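Rornier HG Hand-Held Gripper Pair

Rornier HG – product details
Supplied by Brutow. Page revised Oct 8, 2019

Overview

The Rornier HG is a pair of hand-held two-finger grippers for recording manipulation tasks done by a person. The operator carries one unit in each hand and works at a normal desk or shelf. Each unit has its own camera looking out over the jaws, and a third camera may be worn on the head. The jaws match those of the Rornier arm-mounted gripper, so pads can be moved from one to the other.

The HG is sold as a matched pair. Single units are available as spares to customers who already have a pair on the same firmware.

Which pads to order

Two pad types are offered. The standard pad has a fine mesh face and suits books, boxes and most soft toys. The Pivita pad is smooth and softer. It holds glass and glazed surfaces better but picks up dust, and must be wiped after each session. Pads are fixed by two screws from the back of the jaw. Change both pads on a unit at the same time, as a worn pad set against a new one will pull thin objects to one side.

Comparison trial

Jaruwan Sangkhawat and Gayan Majumder compared the HG with the older Sachdeva S2 pair before we took it into the catalogue. The test objects were household items: a hardback book, a small soft toy and a folded tissue among them. Both pairs were used at the same furniture by the same operators, and each attempt was logged as held, dropped or not reached. 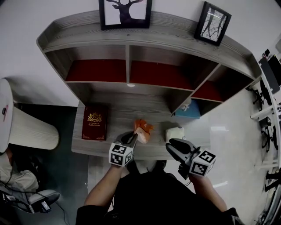
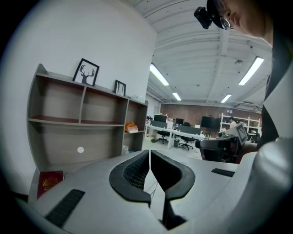
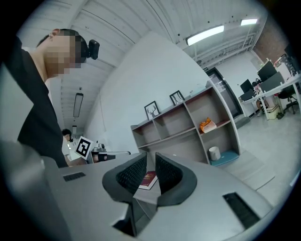
Gripper trial at the shelving unit.

The log runs to 1,993 attempts across both pairs. Differences on the soft toy were small enough to ignore. The hardback was the harder object, as a closed cover lying flat gives the jaws little to take hold of, and most of the drops recorded for the S2 were made on it. The HG jaws are narrower at the tip and could be worked under the cover edge with less effort. On the folded tissue neither pair did well with standard pads. Pivita pads improved the result on the HG. They do not fit the S2.

Operators preferred the S2 trigger, which is lighter. The HG trigger has a stiffer return spring and was tiring in sessions of more than an hour. Rornier now offers a lighter spring as a no-cost option, and we suggest asking for it when ordering. We have not repeated the comparison with the lighter spring fitted.

Camera position

The camera on each unit sits behind the jaws and sees both pads at all times. The wide lens bends straight edges towards the sides of the image. Calibrate with the supplied board before first use and again if the lens ring has been moved. Bright ceiling lights can drive the exposure down and leave dark objects without detail – fix the exposure by hand if the room lighting is steady.

The head camera is used to record which object the operator is turning towards. It does not replace the unit cameras. In the trial, attempts with only the head view were often hard to judge afterwards, as the hands covered the object at the moment of closing.

Tracking

Position can be taken from marker cubes or from the on-board tracker. Cubes need a clear line of sight. Near open compartments the far cube may be lost when the arms cross, and the software will mark those stretches as invalid. Print replacement faces at full size only.

Specification

Jaw opening: 100 mm
Unit mass, without cube: 425 g
Camera rate: 60 frames per second
Connection: USB, locking plug
Pads supplied: standard, one set per unit
Pads optional: Pivita, set of four
Trigger spring: standard or light

Ordering

Order code BR-69 covers the pair, two cables, the calibration board and one set of standard pads per unit. Marker cubes and the head mount are ordered separately. Stock with the light spring is expected in January. Units already delivered can be converted on the bench with a 2 mm hex key, and the spring kit is sent on request with the serial numbers of both units.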